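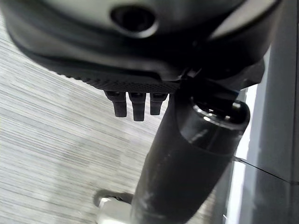 Maricruz Tapia has asked whether the register should name an article by its probable use or only by its form, and whether staff may wipe an article down before the entry is written. The question was raised under the previous intake thread and is moved to this one so that replies can be kept together.

**Board: Found Property / Intake and Description**
**Thread: Wording for plain black cylindrical articles**

---

**lostomel_registry**

The current wording guide for the Lostomel desks was prepared mainly with umbrellas, gloves, and bags in mind. It gives little help with plain dark articles of simple shape. Desk staff have been entering these under whichever name comes to mind first, and the same kind of article can now be found in the register under "flask," "flashlight," "tube," "case," and "misc."

The following draft entry is offered for comment:

> Cylinder, thick, black, matte finish. Worn. Faint gray scuffs and blotches toward the lower end. Seam line around the body, nearer the capped end. Rounded cap with shiny metallic rim. Use not stated.

Comments are invited on the order of the terms, on the line "Use not stated," and on the treatment of surface marks. Please keep remarks on storage charges for the other thread.

---

**Erno**

I support the draft in general and would object to the last line. A member of the public who telephones the desk will ask for a water bottle or a flashlight. No caller has ever asked me for a cylinder. If the entry carries no everyday noun, a search in Vundimov will return nothing and the caller will be told that we do not hold the article.

Our desk has always entered the most likely noun first and the form second. I would ask that this be retained.

---

**Đàm**

With respect to the previous reply, the practice described is the source of our difficulty. Last May our desk reviewed 70 closed entries for dark articles without a visible maker's name. In 16 of them the noun chosen at intake differed from the noun the claimant used. Four of those claimants had already been turned away once.

A likely noun is useful only when it is correct. When it is wrong, the clerk on the telephone reads "flashlight," hears "bottle," and stops looking.

---

**Erno**

The figures are noted. I would observe that 54 of the 70 were evidently entered under the right noun, and those claimants were served quickly. A rule that removes the noun from every entry would slow all of them down.

---

**lostomel_registry**

Vundimov has a separate field labeled "search words," which does not print on the receipt and is not read aloud to callers. It may be possible to meet both points. The description would state form only, and the search words would carry every noun a caller might reasonably use. For the draft entry these could be: bottle, flask, flashlight, torch, tube, container.

---

**Đàm**

That would be acceptable to our desk, provided the field is filled in at intake. At present it is left blank in most entries, and staff are not reminded of it.

---

**Erno**

Acceptable here also, with one reservation. Six search words for one article is a great many. I would limit the field to four.

---

**counter_b**

May I raise the question of cleaning, which was part of the original inquiry and has not been addressed?

At our counter it was customary to wipe articles before shelving. On a matte black surface this is unwise. Gray blotches may be dirt, or they may be wear in the finish, and a clerk cannot always tell which. If the mark comes away, the entry no longer matches what the claimant remembers. If it is rubbed hard and does not come away, the surface may turn glossy in that place, and the desk has then altered the article.

I would propose the sentence: "Record surface marks before any handling beyond what is needed to shelve the article. Do not polish."

---

**Erno**

Articles that are wet, sticky, or leaking cannot be placed on the shelf with other property. There must be an exception.

---

**counter_b**

Agreed. An article that would soil its neighbors should be bagged. If it must be cleaned, the entry should say so and give the time of day, so that the receipt and the condition of the article can be compared.

---

**Đàm**

On a related matter, the word "worn" in the draft should be removed or explained. Claimants have taken offense at it. One gentleman at our desk declined to sign for his property until the word was struck out. "Slight wear to finish" says the same thing and has caused no complaint so far.

I would also state which end the marks are on in relation to the cap. "Lower end" means nothing once the article is lying on its side.

---

**lostomel_registry**

Both points are accepted. Would "away from the cap" be clear enough for telephone use?

---

**Đàm**

Yes.

---

**Erno**

Yes. I would further ask that the metallic rim be moved up the entry. On a plain black article it is the feature an owner will mention first, and the line is truncated in the list view. The seam can come last, as few owners will have noticed it.

---

**counter_b**

I would keep one feature out of the public description altogether, for use when verifying a claim. The seam would serve well for this. If everything is printed, anyone who has read the list can repeat it back to us.

---

**Erno**

I disagree. An owner who has never noticed the seam would fail the check, and I have just said that few will have noticed it. The position of the scuffs would be a fairer test.

---

**lostomel_registry**

The matter of withheld features will be left open, as the desks do not agree and the guide can be issued without it. Revised wording for section 11 follows.

> Cylinder, thick, black, matte. Rounded cap with shiny metallic rim. Slight wear to finish; faint gray scuffs and blotches away from the cap. Seam line around body, nearer the cap.
>
> Search words (up to four): bottle, flask, flashlight, tube.
>
> Cleaned at intake: no.

Existing entries need not be rewritten unless a claim is received. Desks that wish to withhold a feature in the meantime should enter it under "internal note" and initial it.

---

**Đàm**

Please confirm whether "torch" has been dropped on purpose. We have a number of visitors who use that word.

---

**lostomel_registry**

It was dropped to keep within the limit of four. Desks may substitute it for "tube" where local use requires.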